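News > Press Releases > Packaging

Berkent Opens Carton Return Counter in May

Plain cardboard boxes can be dropped off, flattened or whole, and used again for outgoing orders
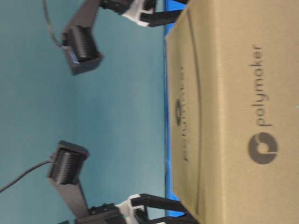
What customers can bring

Berkent, a supplier of shipping and packing goods, will open a carton return counter at its Nariteo warehouse in May. Brown cardboard cartons of any brand will be accepted, including those with a maker's name printed on the sides, such as Polymaker. Boxes must be dry and free of food stains. Old shipping labels should be peeled off or blacked out.

The counter will open at 7 a.m. Customers receive a credit of 70 cents per usable carton toward tape, paper fill or new boxes.

A trial run at the company's Thammasiri store took in 519 cartons. Of those, 401 were fit to ship again and the rest went to a paper recycler.

"Most of the boxes we turned down had crushed corners," said Nipon Panyasiri, warehouse manager at Berkent. "A crease down the side is fine. Printing is fine too. We look at the corners and the bottom flaps first."

Reused cartons will go out with a small Kekier sticker on the top flap. Kekier is Berkent's name for its used packing line. Customers who want a new box can ask for one when they order, at no extra charge.

Consuelo Pacheco, who runs the order desk, said repeat buyers had been asking for the service. "People were already leaving boxes by the door," she said. "Now there is a place to put them."

Padded mailers and foam will not be taken at the counter.

Press questions may be sent to the Berkent order desk at the Nariteo warehouse.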